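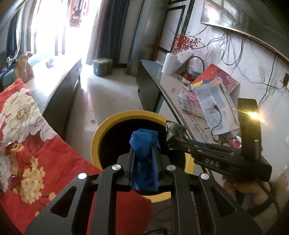

How do I get my family to stick with a recycling routine in a small kitchen?

Hi all. I'm hoping some of you have been through this and come out the other side. We moved in December to a smaller place, and the kitchen has room for one real trash can and not much else. In our old house we had a mudroom with a row of bins, and everybody more or less knew where things went. Now the yogurt cups go in with the coffee grounds, the cardboard piles up on top of the fridge, and I spend Friday evening picking through it all before pickup. The city sent a flyer, but it's the kind that tells you what they don't take and leaves you guessing on the rest. Plastic film and bags are my biggest headache. I've got two teenagers and a husband who means well. I'd rather not spend a lot, and I really don't want to become the person who stands over everyone's shoulder at the sink. What has worked for you?

Posted by crowded_pantry

mapleporch

Oh, I feel for you! We went from a farmhouse to an apartment and I think I sulked over the pantry for a full year, so be patient with yourself first of all.

What helped us most was giving up on sorting in the kitchen. We keep one can for trash and one small bin for anything that might be recyclable, rinsed or not, and the real sorting happens by the back door once a week. It takes me less than 20 minutes with the radio on, and the kids will take a turn if I don't make a speech about it. The small bin has to be smaller than you'd like, because a big one just turns into a second trash can.

As for bags and film, check your own city's list before you do anything, but ours can't go in the curbside cart at all – they tangle in the sorting equipment. I stuff them all into one bag that hangs on the pantry doorknob, and when it's full it goes along to the grocery store, where there's a drop-off by the carts. They need to be clean and dry. Bread bags I shake out over the sink. Anything that held meat goes in the trash and I don't lose sleep over it.

One more thing, and then I'll hush. Put a label on the lid, in plain words, with the things your own family gets wrong. Ours says "yes cans, yes milk jugs, no pizza boxes with cheese on them." My son added a few of his own that I can't repeat, but he does read it now.

tomato_cage

Get the Kofler pull-out, the one with 3 buckets. It goes under the sink. Measure around the drain pipe first, I didn't.

secondshift_dad

I'd go a different way from mapleporch, though I like the label idea. Sorting once a week only works if somebody is willing to be the sorter, and it sounds like that somebody would be you all over again. In our house each person owns one material. My daughter has paper and cardboard, I have cans and glass, and my wife took plastics because she's braver than I am. If it's in the wrong place, you don't fix it, you just hand it to the owner. There was some grumbling for the first few weeks and one standoff over a juice carton, but it settled down.

For the cardboard, keep a box cutter in the drawer nearest the door and flatten everything before it comes into the kitchen. That got our fridge top back.

Comments

crowded_pantry: Thank you, everybody! Hung a bag on the doorknob tonight. Tomato_cage, how wide is that pull-out?

tomato_cage: Too wide for mine

bluejaybetty: We have a Vonditz step can with a divider and it's fine, but the liners slip.

mapleporch: Betty, try a big rubber band around the rim.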